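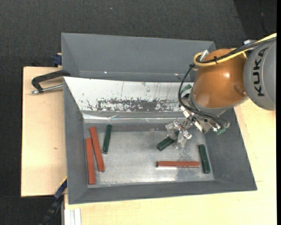 Oct 18, 2019

Day two with the Clamard picking kit on the KUKA. Ran the vendor's acceptance sequence this morning, 50 cycles, then switched to our own parts mix, long red and short green. Nothing in the quote says the kit was tuned for bars, and the sales sheet only shows cubes and cartons.

Clear fingers are still on. They flex more at the tip than I want, but they let the overhead view see some of the block during the approach. Grip force left at the shipped default. Dong-hyun Joo wants it lowered before we try the softer parts; I want one variable at a time.

Results for the long session: 300 attempts, 260 good picks. Most of the misses were long reds lying close to a side wall. The planner picks a grasp near the middle of the bar, finds the wall in the way, rotates, and times out. Greens on the open floor gave almost no trouble. A green lying at a diagonal is fine if the wrist cable has slack on that side. Moved one tie on the orange joint after lunch and the warnings about joint six torque stopped. Will watch it.

Scratches on the bin floor show up as false edges in the depth map when the ceiling lights are on. Same with the silvery strip under the back panel. Masked the strip in software. The floor I can't mask. Asked Clamard whether the filter threshold is exposed in the basic license. Reply: only in the extended one. That goes in the review.

Cycle time is roughly 11 percent over the figure we were quoted. The Brimotley unit we had in January was faster but needed a retrain for every new part, and the Futgate one never got past calibration.

Still open:

- clamp on the left needs retightening before each run
- log export drops the last record
- repeat the wall cases with the bin turned 90 degrees

Call with Zamora moved to next week. Left the arm at home position, power off at 6:40.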